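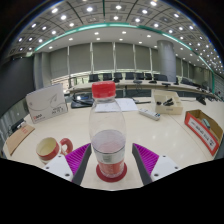
# Chapter 3: Shared Tables and Fixed Positions

A conference table collects objects faster than any other surface in an office. Papers, mugs, remote controls, and open cartons arrive with one meeting and remain for the next. This chapter treats the table as a storage problem with two variables: what is allowed to stay, and where it stays.

## 3.1 The Marked Position

A marked position is a spot on the tabletop assigned to one object. A flat red circle near the front edge is enough. The mark shows where a bottle goes when it is put down, and it shows at a glance when the bottle is missing.

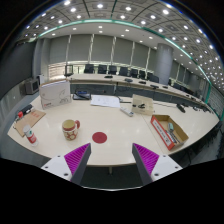 Items without a mark drift. Zoubi and Rawashdeh, in their study of meeting rooms at Nevau, sorted 1729 items by distance from the nearest seat. Loose paper traveled farthest — often to the middle of the table, out of reach of every chair.

## 3.2 Liquids

Drinks are handled separately from paper and electronics. A bottle with a screw cap is closed before it is moved, whatever its fill level. Open mugs stay on the side away from documents. 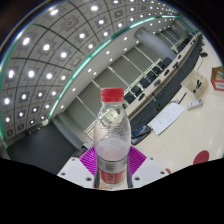 Long tables need a separate rule for each side, as a person seated at the far side cannot reach a mark at the near edge. Section 3.3 sets out the Doren layout, in which each side has two marked positions.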